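Suitcase Questions, Answered (the ones I get most)

I'm Umut, and I've been patching, cleaning and packing other people's luggage out of a small shop in Irkstead for 15 years now. The same questions come up week after week, so I finally typed them out. If yours isn't on the page, stop by on a Saturday and ask me in person, I like the company.

Hard shell or soft side?

I go back and forth! For flying I use a hard shell, mostly for the way it wipes clean. For car trips I'd take a soft bag any day, because you can squash it in next to the cooler and it doesn't fight you. If you own one suitcase and you fly even once a year, get the hard one.

Do the ridges on the shell do anything?

They do. A flat panel flexes in the middle when you lean on it, and the grooves stiffen it up, same idea as corrugated cardboard. They also hide scuffs pretty well (a smooth glossy shell looks beat up after one baggage carousel, ask me how I know). The downside is that dirt settles in the grooves. I run an old toothbrush down each one with warm water and a drop of dish soap, then dry it with a towel.

How should I lay it down to pack?

Flat on its back, on something higher than the floor. I packed on the bedroom carpet for years and my knees would like a word about that. A table is best, a bed is okay, though the mattress sags and everything slides toward the middle. Leave some clear space in front so you have somewhere to put the piles, and turn the case so the handle is at the far end and the wheels point toward you. Heavy stuff goes down by the wheels, so having that end close saves you reaching over with your boots in your hand.
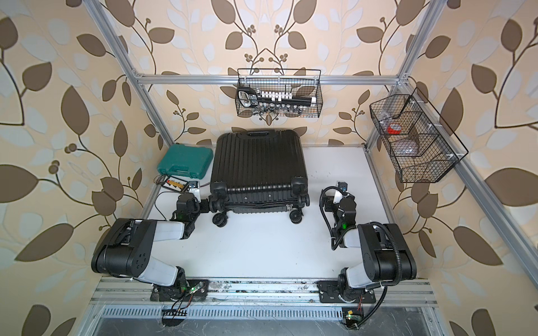 Black hard-shell case on its back, wheels at the near end, teal toolbox off to the left.

Won't the wheels scratch my table?

Not if you lift the case on and off. Dragging is what does it, and usually it's grit stuck to the wheels more than the wheels themselves. Wipe them first. I keep a rag by the door for exactly this and I still forget half the time.

My wheels squeak. Are they done for?

Probably not! Nine times out of ten it's hair. Pull it out with tweezers, and snip the tight bits with small scissors. Then one drop of silicone spray on the axle, spin it, wipe off the extra. Please don't use cooking oil, it gets sticky and collects more fluff. If the wheel wobbles or has a flat spot, replace it. Some are held on with screws you can get to by unzipping the lining, and others are riveted, and the riveted ones I'd bring to a shop.

What do you keep in your repair kit?

Screwdrivers in a few sizes, tweezers, small scissors, a stub of candle for the zippers, silicone spray, spare screws in a pill bottle, and a strip of that stretchy black tape. It all lives in one toolbox with a lid that shuts properly. I used a shoebox until it gave out on the stairs, and I was finding screws until May.

Rolling or folding?

Roll the T-shirts, fold the shirts with collars, and lay pants across the bottom. My friend Ozan Akbulut swears by folding everything around a cardboard square and his clothes do come out nicer than mine, but he takes all evening over it. I can pack for a week in 12 minutes.

The shell got dented. Can I pop it out?

Sometimes. Empty it, open it up, and push from the inside with the heel of your hand. If it won't go, warm the spot with a hair dryer on low, keep the dryer moving, and try again. A white crease will likely stay. If there's a crack, stop pushing, because you'll make it longer.

Where do I store it the rest of the year?

Somewhere dry, closed but not locked, with a dryer sheet inside if you like the smell. Smaller bag inside the bigger one. I've got three nested like that in the hall closet and the littlest one has my beach towels in it.

Do you take drop-offs?

Yes, at the shop or at the Pidden counter. Empty it first, please, pockets too!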